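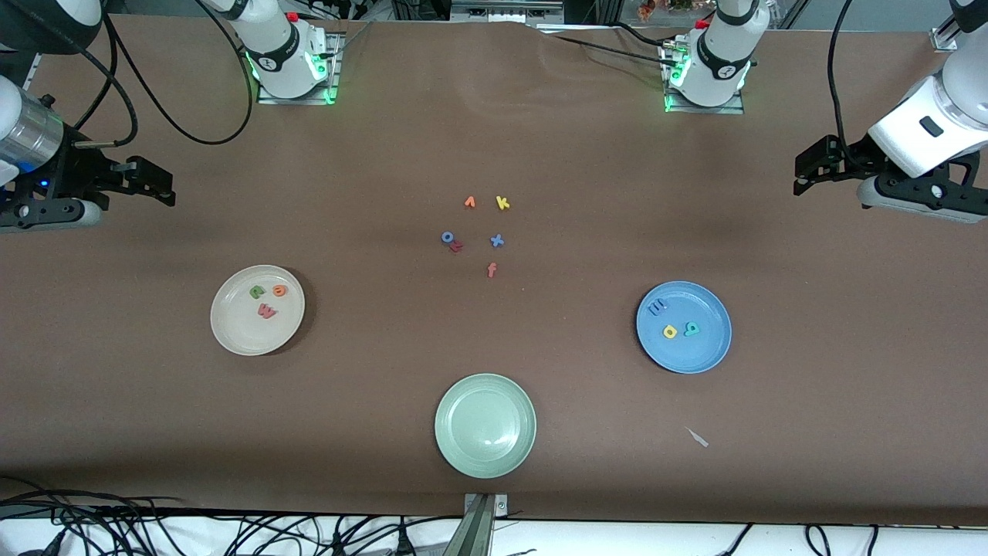
Urho Hämäläinen would like it known, before anyone gets excited, that a machine which can put a foam letter on a plate has not learned to read. He told me this twice in the first few minutes, once on the stairs and again with his coat still on. I had come to Lalgate prepared to be the doubter in the room and found the job taken.

The project is called Fovent. It is paid for by Gumon, which wants robot arms that can sort small soft objects without being programmed for each one. The method is to have a person drive the arms through the job, record everything, and feed the recordings to a learning system until it can do the job by itself. Foam letters and plates are this month's job. In September it was folding cloths, and Hämäläinen does not care to discuss September.

"People hear the word learning and they fill in the rest themselves," he said. "They picture a child. What we have is a very large pile of examples and a hope that the next case looks like one in the pile."

How large a pile? The target for the letter task is 107 recordings. They had 64 when I visited. I asked where the figure came from and got a shrug. It was in the proposal, he said, and the proposal was written before anyone had tried to pick up a letter.

The person who makes most of the recordings is Asger Hafþórsson. He is more cheerful than his colleague, though not by much. He works with a hand controller for each arm and talks to himself under his breath. Vowels go on one plate or consonants on another, depending on the instruction for that run, and sometimes the instruction is by color instead, or just "clear the middle."

"The x is fine, you can grab an x anywhere," Hafþórsson told me. "The o you have to decide about. Do you pinch the rim or go across the whole thing? I went back and forth for days, and then I found out I had been doing both, so the system had learned to do something in between. It closed on the edge and the letter shot off."

This is the part that bothers me about the whole business, and I said so. If the machine copies its teacher, it copies his dithering too. A company looking at a success rate on a slide won't see any of that. It will see a number and assume the number means skill.

Hafþórsson agreed with the first half. He now writes down a rule before each batch and sticks to it, and he throws away runs where he hesitated too long. Seven went in the trash in the last batch. But he wouldn't go along with the rest. "Throwing away the bad ones is also a choice," he said. "If I only keep the clean runs, it never sees how to recover. One arm drops a letter on top of another one, and it just waits there, because in its whole life that has never happened."

So he has begun to start some runs with letters overlapping, or with a plate already half filled, or with a plate in a spot where it has no business being. Hämäläinen approves of this and also thinks it is not enough. The table is covered with the same brown paper every time. The letters come from the same set. He would like to see the arms do it on a white tablecloth, in somebody's kitchen, with a cereal bowl.

"It would fail," he said. "I'd put money on it."

Then why go on with it? He took a while over that. An outside team at Teixeira is supposed to test the trained system on its own table, with letters it has bought itself, and he has asked that nobody at Lalgate be told which ones. He wants those results printed next to the in-house ones, in type of the same size. Gumon has not yet said yes.

I watched for most of the afternoon. The latest version, running without Hafþórsson, was given 40 tries at a single letter. They asked me not to print the score and I won't – but I will say that I had stopped holding my breath well before the end, and so had they.

Print this article
E-mail this article

Comments (3)

marlow_b
Same size type, good luck. I have never seen a sponsor agree to that.

Tessa
Isn't the dithering useful, though? Real people hesitate too. Seems odd to train it only on somebody being sure of himself.

gearhead_pete
I'd read the Teixeira results if they ever come out. Will there be a follow-up?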